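Projects > Trunau > Datasets > two-basket-sort

# Two-Basket Sort

Hi! I'm Mizanur Thambiah, and I put this set together as part of Trunau, my ongoing attempt to find out how much a humanoid can learn about sorting from people driving it by hand. If you want a small, tidy set of demos with written labels in view, you're in the right place.

The task is easy to say. There are two woven baskets on a white table, one for fruits and one for office supplies, and each thing on the table has to end up where it belongs. The labels are handwritten on plain paper and sit in front of the baskets. I wanted to know if a policy would read those labels or just memorize "yellow thing goes left," and the only way I could think of to check was to record a bunch of demos and then mess with the paper at test time.

## What you get

- 462 episodes, all driven by an operator
- a head view for every episode, plus a fixed view from the side of the workspace
- joint positions and gripper commands, matched to the head view timestamps
- one plain text instruction per episode
- a success flag, set by me after watching the episode through

121 of those episodes are held out for testing. Please don't train on them! The split file is called `heldout.txt` and the loader skips them unless you ask for them. 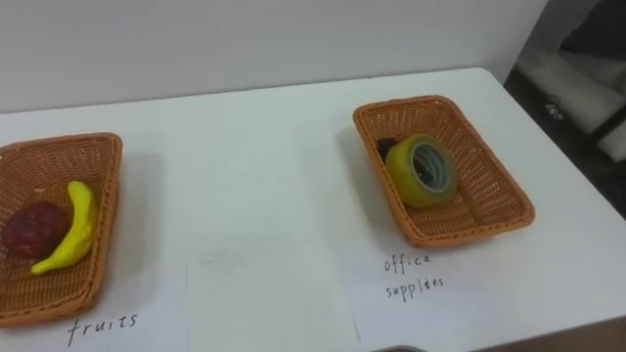
Success is judged on the last head view of an episode, and I kept the rule as dumb as I could. Every object has to be inside the basket that matches its label, and the arm has to be clear of the table. Neatness doesn't count. A banana curled up against the red fruit is fine, and so is a roll of tape standing on its edge at one end of the basket with all that room left over. I did try scoring placement quality for a while (distance from the basket center, that sort of thing) and it mostly rewarded episodes where the operator got fussy.

The trickier call is when an episode ends. Some operators let go and pull right back, others hover. I trimmed the long hovers but left the short ones in, so expect the gripper to still be near a basket in a good number of final clips. If you're training a "done" signal, use the `arm_clear` field and don't go by episode length.
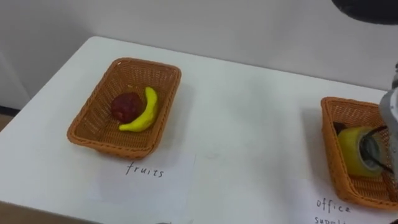 ## How I used it

I trained two versions of the same policy. The first one, Breso, gets the head view and the joint state and nothing else. The second, Ukon, also gets a crop of each label, pulled out by a little detector I wrote over a weekend and am not proud of. Same network size, same number of steps, same training episodes.

With the labels where they were in training, I can't tell the two apart. Swap the papers and Breso keeps right on sorting the old way, every time I tried it. Ukon follows the paper more often than not, but it gets shaky when the arm passes over a label partway through a reach, and that happens a lot on the right side. You can see the problem in the data: the last letters of a word are hidden or out of view and the crop turns to mush.

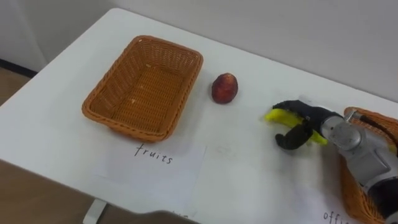
My fix for now is to grab the label crops once at the start of the episode and hold on to them. It helps a lot. It also means Ukon won't notice if you move a label while it's working, so don't expect it to. I'd love for someone to try a proper memory here instead of my shortcut.

Banana grasps were the other surprise for me. I figured a long curved thing would be harder than a small round one, and for the operators it was the reverse. The two-fingered gripper closes across a banana nicely, while round fruit likes to roll off if you come in at a bad angle. I kept the failed grasps in, as long as the operator got there in the end. They're marked `retry`.

## The side view

I only use the fixed view for checking, never for training. It's great for working out why an episode went wrong, since the head view can't show you how far the arm is stretched or where the body is standing next to the desk.

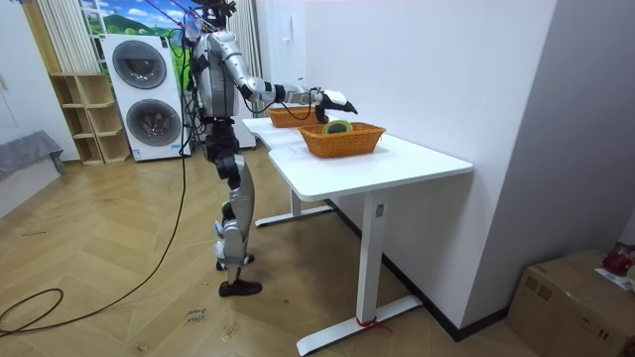 One warning if you do want to train on it: the arm blocks part of the rear basket in plenty of clips, so you'll lose sight of things exactly when they get interesting. The timing also drifts a bit from the head view. There's a script called `align_views.py` that handles it well enough for looking at episodes side by side, but I wouldn't trust it for control.

## Known problems

- 5 episodes have a gap in the gripper commands. They're listed in `gaps.txt`.
- The paper and the tabletop are nearly the same white, so edge-based label finding is miserable. Look for the ink.
- All the labels are in English and in one person's handwriting. Ukon has never seen any other kind, and I'd bet it does badly on print.
- The folder named `bhuiyan_old` uses the earlier joint order. Run the converter first or your arm will do something alarming.

Last update: Jun 16, 2019. Next on my list is a third basket, and after that objects that could fairly go in either one.

## Comments

**tessel8**: Did you try swapping the baskets' contents at the start, with stuff already sorted wrong? Curious if Ukon would take things back out.

**Mizanur**: Not yet! There are no demos of taking anything out of a basket, so my guess is it would just sit there. Good idea for the next batch though.

**gripnotes**: The loader fails for me if the path has a space in it. Easy fix, quotes on the line that calls the converter.

**Mizanur**: Thanks, fixed and pushed.

**o_lark**: Really like that the failed grasps are in there. Most sets I've pulled down cut them and then the policy has no clue what to do after a miss.

Contact: use the message form on the Trunau project page | © 2019 Mizanur Thambiah | Back to top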